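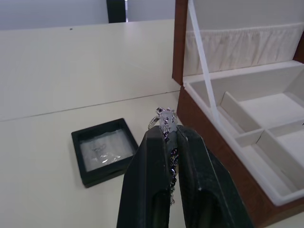

Silver chain necklace with the frosted pendant

Hi Viorica, me again with the Munport listing problem! I cleared the cache like you said (twice, plus a restart for luck) and the shop page still drops my shipping price whenever I save a draft. I type in $7, hit save, and it comes back as $90. Ninety! A customer in Grerkport wrote to ask if I was sending it by limousine.

What I tried last night:
- different browser, same thing
- deleted the Cozma shipping profile and made a new one, worked for 40 minutes, then back to $90
- turned off the Flevon add-on, no change

The other 9 drafts all do it too, so it's not just the necklace. Could you look at my account from your end? I'm at my desk until 4 pm if you want to call.

Kofi Abubakari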